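Clomdale share house – clothes and floor tidy

We have been working through the front room at Clomdale in June, one corner at a time. The clothes came first, then whatever had ended up on the tiles, then the long cabinet along the back. The gallery covers the one room only. The bedrooms are on a separate page.

White garment with black piping, on the low stool

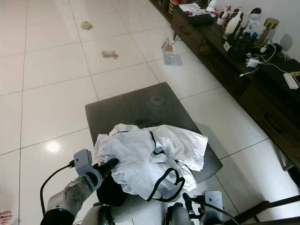 Thin fabrics get folded flat on the stool before they go anywhere else. A dark top shows lint quickly, so it gets wiped down at the start. Trimmed pieces are folded with the edging on the inside, then put in the Ismont basket until there is a shelf free. Scraps on the floor go in the bin at the end, in one sweep.

Black clothes on the rail, khaki piece going onto a grey hanger, heart-print garment on the ottoman

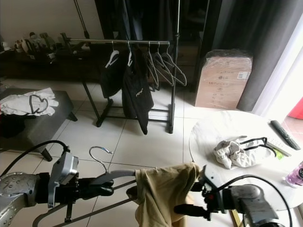
The rule for the rail is dark colours to the left and everything else to the right. Grey hangers have wider shoulders and suit the heavier items. White ones are fine for T-shirts and long tops. We bought a pack of 27 hangers from Grisau two winters ago and most are in the hall cupboard, so the rail is never short. Printed tops are folded, as the hangers pull the necks out of shape.

The ottoman is a holding spot only. It has to be clear by 5 in the afternoon, when people want to sit on it.

Stool with a white cloth over it, small bottle on the tiles, crowded cabinet top behind

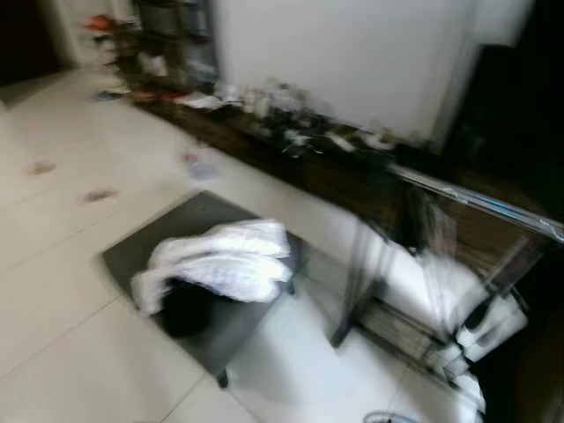
The cabinet is next. Papers will be sorted into keep and recycle, and the small bottles and jars will go into two trays from Ríos, one for each end. Empty plastic goes out with the recycling. The tiles get a mop once the furniture has been shifted – warm water and a little vinegar, with a stiff brush for marks that stay put. The stool goes back against the wall when the floor is dry.

More pictures will be added to the Clomdale page when the cabinet is finished.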